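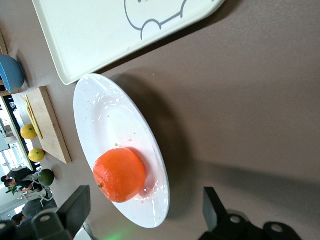

How often should I use the Ritano clay mask on color-treated hair?
Once every two weeks is enough for most people. If your scalp gets oily fast, go to once a week and leave it on for no more than 4 minutes.

Ritano Scalp and Root Mask
By Prornovia
Size: 400 ml tub

Ritano is a rinse-out mask for the scalp and the first few inches of hair. It lifts styling product and dry shampoo that regular washing leaves behind. The formula has no sulfates and no added color, so it can be used on blonde and gray hair.

How to use
Wet hair fully. Work a spoonful into the scalp in sections, starting at the nape. Rinse with warm water, then shampoo as usual. Use conditioner on the ends only.

Good to know
One tub gives 26 applications on shoulder-length hair. Keep the lid closed — the clay dries out if left open. Do not use on broken skin or within two days of a relaxer.

Salon size
The 100 ml travel tube is back in stock as of 4/12/24. The pump bottle sold until January has been dropped. Salon accounts can order by the case from our Fledthorpe warehouse. Retail customers can pick up single tubs at the Rivadeneyra store or have them shipped.

Unopened tubs can be returned with a receipt.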